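Plusent switches to barcoded tubes for refill packs

Plusent will ship its household refill packs in labeled cylinders starting in January, replacing the plastic pouches it has used until now. The new pack is a beige tube with a flat end. A round white label on one end carries the product barcode, so a tube stored on its side can be scanned without turning it upright.
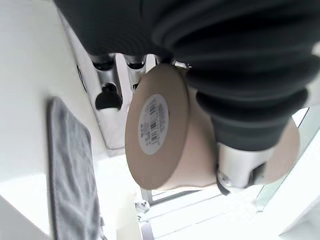 Kyung-tae Ra, packaging lead at Plusent, said label placement took longer to settle than the tube itself. Labels along the side tended to lift at the seam in humid rooms -- bathrooms in particular. The end position passed a test run of 1000 tubes at the Bandara site.

Zoson, which distributes the packs, will stock the tubes in cases of 50. Item numbers do not change. Stores with pouches on hand may sell them through, and both formats will scan at the same price.

Moushumi Uddin of Zoson said orders placed before noon on Sunday will still be filled with pouches.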